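Omdale trains two-armed robot on bottle handling by remote control

Garwood, 2024-10-24

Omdale has finished recording 700 remote-controlled demonstrations of a two-armed robot handling drinks on a small retail shelf. The recordings will be used to train a control policy for the same hardware. The company began the work in September at its Garwood site and plans to test the first trained version on the robot before the end of the year.

The task has two parts. In the first, one arm reaches into a wire rack, takes a named bottle by the neck or upper body, and brings it out over the table. In the second, which applies only to bottles that need it, the other arm brings up an opener. An operator drives both arms at once with a pair of hand-held leader arms. Joint angles, gripper positions and video from the head and wrist cameras are logged together at 30 samples per second.

Lesia Melnychuk, who runs the recording program at Omdale, said the shelf was chosen for the trouble it causes. "Clear bottles, thin black wire and daylight from a window are a bad mix for depth sensing," she said. "We wanted operators to solve that by eye, so that the data carries their corrections."
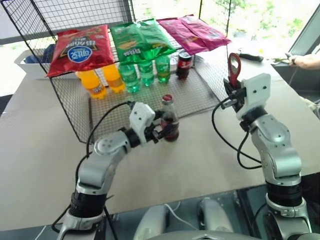
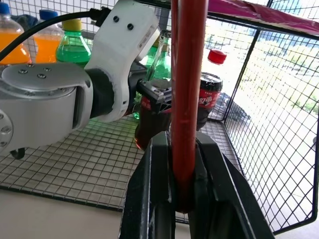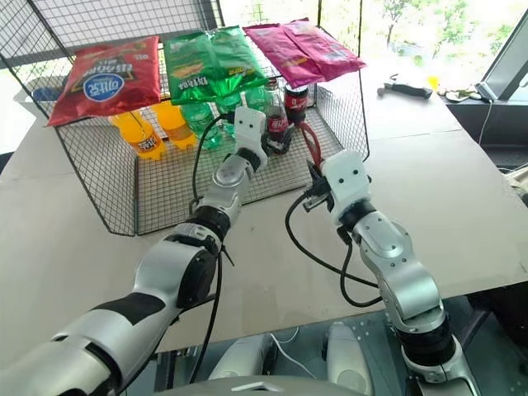 The two-armed robot at the wire drinks rack, in head-camera views (first and third) and a wrist-camera view (second). In the first, one gripper holds a cola bottle and the other a red bottle opener.

Operators work in pairs. One drives the arms while the other resets the rack between runs and marks each recording as usable or not. A run is rejected if the bottle tips over, if a gripper strikes the wire hard enough to move the rack, or if the operator pauses for longer than the set limit. Small errors followed by a clean recovery are kept. Omdale said policies trained only on smooth runs had tended to stall after a first missed grasp.

Drinks are moved to new positions between blocks of runs, and bags of chips are laid along the top of the rack to change how much of the bottles the head camera can see. The wrist cameras matter most in the last part of the reach, when the gripper itself hides the bottle from above.

The control software is Ilie, a package Omdale wrote for its own use. It maps each leader arm to one robot arm joint by joint, with no scaling, and limits gripper force in software. An earlier version worked from the position of the operator's hand and left the elbow angle to a solver. It was dropped after the elbows repeatedly came close to the rack during sideways reaches. Joint-by-joint control is more tiring to use - operators change places at fixed intervals - but it gives the operator direct control of the whole arm.

Cable routing also took time. The gripper cables hang in loops long enough for full wrist rotation, and a loop can catch on the mesh if the arm enters at a steep angle. Operators are now told to approach from the front and keep the wrist low until the fingers are past the wire.

The raw set, including rejected runs and practice sessions, stands at 3,068 recordings. Grondex, which supplies data storage to the project, is converting the usable ones to a common format with the camera streams aligned to the joint log. Omdale will hold back a portion for testing, made up of bottle positions that do not appear in the training portion.

Melnychuk said two-handed runs remain the weak point. Single-arm grasps look consistent from one operator to the next, while opener runs vary widely in how the tool is brought to the cap and at what height. A second round of recording will cover those runs only, with a fixed starting pose for both arms.

Omdale has not said whether the recordings will be released outside the company.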